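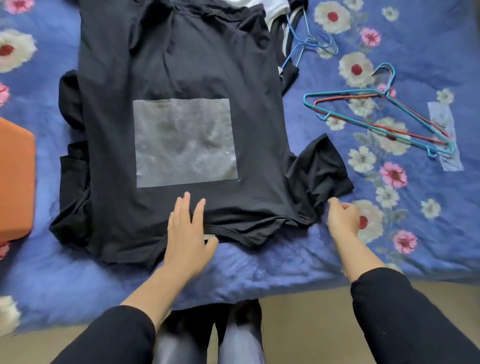
Black shirt, clear plastic: is the Seidel segmenter worth the switch?

girnaria_dev
We're pulling garment masks from head-view footage to feed the fold planner. On clips like the one up top, our current model splits the T-shirt into two objects wherever the clear plastic square sits on the chest. Black through milky plastic reads as gray, so it calls it a different cloth. Seidel claims to handle this after 200 labeled clips. Anyone tried it?

tomcat_ik
Tried it in April. Ran it on 3,000 frames. It fixed the plastic and broke the sleeves. Where a black garment sticks out from under another black garment, it merges them and reports high confidence. I'd take the split over that.

loopclosure
Disagree. A merged mask is easy to catch downstream, you just check the area. Split masks send the planner after a hem that doesn't exist.

tomcat_ik
Check the area against what? The neckline is bunched up and you don't know the shirt size. Fokbridge has that check and it passed 9 bad merges in my set.

girnaria_dev
Did you retrain or use stock weights?

tomcat_ik
Stock. Retraining took 21 hours on our box and I wasn't going to do that on a sales claim.

loopclosure
So you haven't tested the thing being claimed — you tested the demo.

tomcat_ik
Fair. Still want to see somebody's numbers on a floral sheet before I believe it.

girnaria_dev
I'll run it through Girent with the sheet clips held out and post both mask sets, merges included.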